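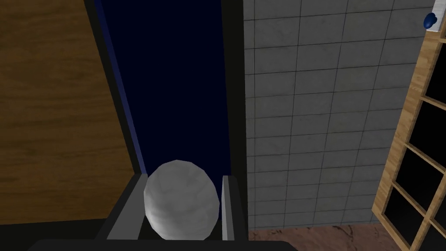

作業ノート 2018年5月 Flesholm世帯調査・貧困線の再計算

Flesholm分の世帯票を再集計した。対象は約1000世帯で、食費と家賃の両方が埋まっているのは453世帯。残りは家賃が空欄のものが多く、持ち家なのか記入漏れなのか、票だけでは区別できない。前回はこれを一律ゼロで処理していたため、持ち家世帯の支出が低く出ていた。今回は帰属家賃を入れてやり直す。

等価尺度は世帯人員の平方根のまま。Sambridge分と比べる都合があり、ここは変えない。 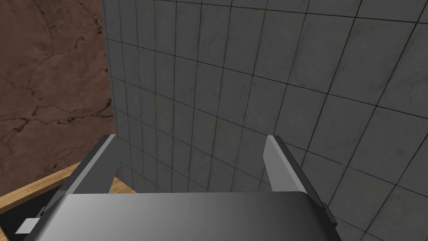 Luuk Vermeulenからは、帰属家賃を入れるなら貧困線の側も同じ定義で引き直さないと率が下がって見えるだけだ、との指摘。そのとおりなので、線は旧定義と新定義の二本を並べて出す。表の列名に必ず定義を書くこと。前回の表は列名が「率」だけで、あとで自分でも読めなかった。

ジニ係数は所得ではなく支出で計算している。上位の票に桁違いと思われる値があり、原票を確認するまで除外しない。除外した版としない版の両方を残し、

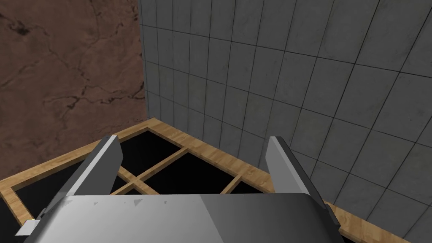
差が小数第二位に出るようなら本文で触れる。第三位までなら脚注で済ませる。ウェイトは旧版の人口を使っているので、差し替え後にもう一度回す必要あり。

Ilse Baertに地区コードの対応表を頼んだ。旧コードのうち四つが合併後の地区にまたがっていて、按分の方法がまだ決まっていない。人口比でよいと思うが、農村側の地区は世帯人員が多いので、世帯数比との違いを一度見ておく。

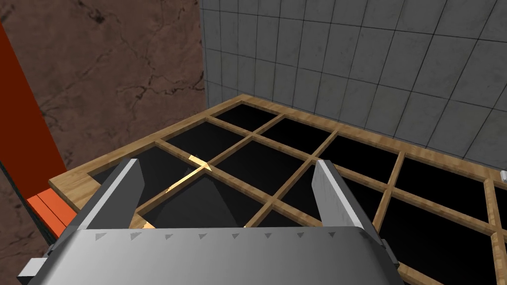
図4 木製の格子トレイとグリッパ(CG)

残り:家賃空欄の票の照合、ウェイト差し替え、Sambridge分の列名の修正。集計スクリプトは共有フォルダの旧版を上書きせず、別名で保存した。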